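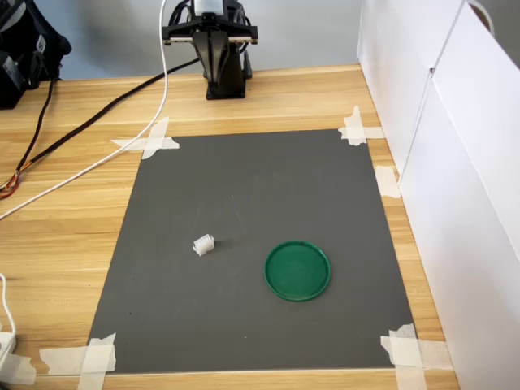 A tabletop arm over a taped-down work mat, with a small white block and a green lid set out on it. The service plan under review covers small setups of this kind.

Home Reviews Features Workshop Subscribe

The Arm Comes With a Phone Number

Tendgate sells a service plan for small robot arms, the kind that sit on a table and pick things up. The company doesn't make the arms. It sends you a mat layout, a set of pick routines and a person who answers when the routines stop working. The plan costs $125 a month per arm, with no setup fee if you sign for a year.

I spent 50 days with it, starting in April, on a two-finger arm sorting small molded parts and jar lids. Most of the customers I talked to are doing something similar. They run short batches of mixed parts that don't justify a full production cell.

Setup took one afternoon. The instructions ask for a flat table, a dark mat and a plain background. You fix the mat down, move the gripper to each corner by hand, and press a key. Masking tape is fine for holding the mat, according to the manual, and I had no trouble with it. If the mat moves, you do the corners again, a job of a few minutes.

After that you teach the parts. Each part goes on the mat by itself, in several positions, and you mark where the fingers should close. Blocky parts with straight sides were easy. A connector housing was ready to run after 7 placements. Lids took longer. A lid lying rim up can be pinched by the rim or gripped across its full width, and a narrow gripper can't always do the second. Tendgate's software picked the wide grip by default and I had to change it by hand for each lid size.

I logged 717 picks before I stopped keeping track. The misses were mostly lids, and mostly on days when I had moved the lamp. Parts placed close together also gave trouble. The software wants clear space around each piece and will skip one if it doesn't see enough. You can lower that limit, but the manual warns against it and the manual is right.

The support line is the best part of the plan. Fidelina Cárdenas runs it from the company's office in Taltitz, and she took two of my three calls herself. On the first she had me send over the pick log and found a corner I had set wrong. "People blame the gripper," she told me. "I ask them to redo the corners before we talk about anything else."

The closest competitor is Itach, which charges by the pick. That works out cheaper for a shop that runs its arm a few hours a week. Flores sells its routines outright, with no support after the first month, and suits anyone comfortable editing the files.

Tendgate has some gaps. There is no cable guide in the kit, and the manual gives cable routing a single paragraph. The pick log can be exported but not searched. Canceling early means paying for two more months.

I'm keeping the plan through the end of the year, for one arm. A second would need a second subscription at the full price, and the company says it has no plans for a discount.

41 shares 12 comments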